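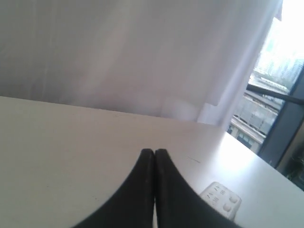

A white tabletop, with the window beyond

I gave up my big kitchen table in May and I still haven't quite forgiven myself. It was a monster of a thing, seated ten if everyone breathed in, and it had followed me through three flats before I moved to Brement and found the new kitchen was the size of a wardrobe. So off it went, and I've been learning to live with a small table ever since.

The funny part is how much I've come to like it! A big table gathers rubbish. Mine had post at one end, a broken radio at the other and a clear patch in the middle where I ate toast. With a small one you have to put things away before you can have your tea, and I am a person who needs forcing.

I did look at new ones first. There's a lovely shop in town called Nastska where I fell for a round oak table (24 coats of oil, according to the label) and then turned over the price tag. It said 2000 pounds. I went for a coffee to recover, came back, and found the smaller version was 1115, so I went home again. In the end mine came from a neighbour two doors down, who wanted it gone and threw in a pair of stools.

Having people round takes a bit more thought. I do one big pot of something, usually lentils or a chicken stew, and everyone holds their bowl. The bread lives on the windowsill. Last month two friends from my Jadodance class came over and we ate pudding standing up, still in our trainers, and stayed there talking till gone eleven.

I do miss it at Christmas, or I will. My sister says she'll lend me her pasting table – the one with the wobbly leg – and I've told her I'll bring the bricks to prop it up.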